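Home | Status | Demos | FAQ | Contact

Grip Hold Fault: Frequently Asked Questions

Since the November stoppage at our Kistbridge office we have been asked the same things many times, occasionally by people sitting next to each other. The answers are collected on this page. It covers the tabletop cleanup demo only. For arm faults on the Fanik line, see the Status page.

What happened?

The hand would not let go. At the end of a sweep the arm is supposed to lower the broom to the table, open its fingers and go home. It lowered the broom, kept its fingers shut and went home with the broom. Then it reported the task complete.

Was anyone hurt?

No. One coffee was lost. The arm's return path crosses open air with an empty hand and slightly less open air with a broom in it. We have redrawn the floor markings to allow for the broom.

What caused it?

The release command was sent and the hand acknowledged it. Unfortunately "acknowledged" meant that the message had arrived, and our software read it as "the fingers are open." Those are different events. Min-kyu Lim found the mismatch on the second afternoon, after the rest of us had spent the first one blaming the broom.

Was it the broom?

Partly, which some of us have been slow to stop mentioning. The handle is thinner than the one we tuned the grip for, so the fingers wrap further around it and the motors work harder to hold on. On a long hold they would reach their current limit, and the hand's own protection locked it in place. A locked hand ignores release commands, politely.

How often did it happen?

We reran the sweep 1000 times to find out. The hand let go properly on 874 of them. The others ended in a held broom, a late release or an operator pressing stop on a bad feeling. We count all three as failures, including the bad feelings.

What does the demo consist of now?

The same job as before: small brush, dustpan, bits of crumpled paper. We considered something more impressive, and then considered how this had gone.

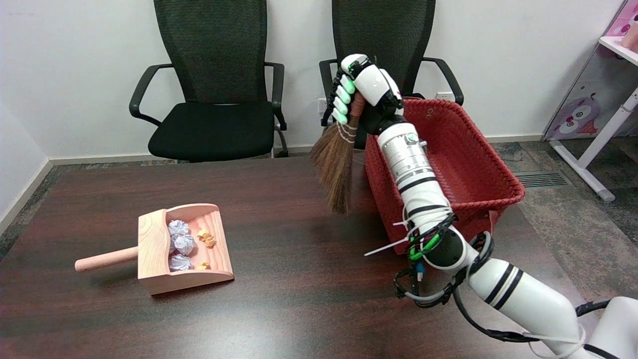 Broom in hand, with paper balls and orange scraps in the dustpan.

The green lights on the fingers are on. Does that mean it's safe to take the broom?

No. Green means the hand has power and is talking to the controller. It was green throughout the fault. Please don't pull on the broom, however reasonable the hand looks.

So how do I get it back?

Press stop. Wait for the arm to settle, which can take up to 6 seconds. Turn the release key on the operator panel, support the broom from below, and only then open the fingers. If they stay closed, call Min-kyu.

What has been changed?

The arm now checks finger position before it moves off, and stays put if the fingers are still closed. Long holds are split up so the motors get a rest. The message "Task complete" has been reworded to "Motion finished," a smaller claim and one we can support.

Does this affect the Van Loon site?

They run the same hand with software release 11, so yes, until they update. The Pleltia units use a two-jaw gripper and have their own problems.

Can I still book a demo?

Yes. Stand behind the new line and bring a lid for your coffee.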